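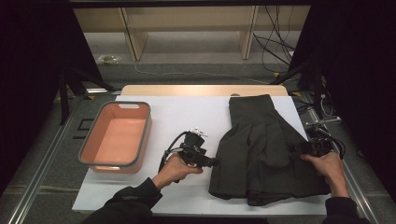 *Submitted by the Hullinville garment room, Tallgate uniform reuse project. Progress report to Grollance, period ending November.*

## Work completed

Intake for the period was 3955 garments. Of these, 3883 have been sorted, folded and put into baskets by type. The remainder are held for repair or have no size label.

Pleated skirts were moved to their own table in this period. The skirt is laid flat on the white work surface, waistband toward the far edge, hem toward the folder, with an empty basket to the left. Pleats are straightened from the waistband down before the first fold. The lower hem tends to bunch and overlap itself, and most refolds trace back to that point.

Two fold methods were compared:

- **Method 2** (in half lengthwise, then in thirds): holds the pleats, fits the basket without bending the waistband.
- **Method 3** (rolled from the hem): faster, but pleats shift and the roll opens in the basket.

Method 2 is now standard for skirts. Trousers and shirts are unchanged.

## Open items

1. Dark gray skirts from the Chow delivery vary in waistband width. Stacks lean when widths are mixed, so they will be sorted by width before folding.
2. Basket labels do not yet show garment size.
3. Repair backlog is over three weeks.

## Next period

Clear the held garments, relabel the baskets, and write up the skirt fold for the Tallgate handbook. No change to the budget is requested.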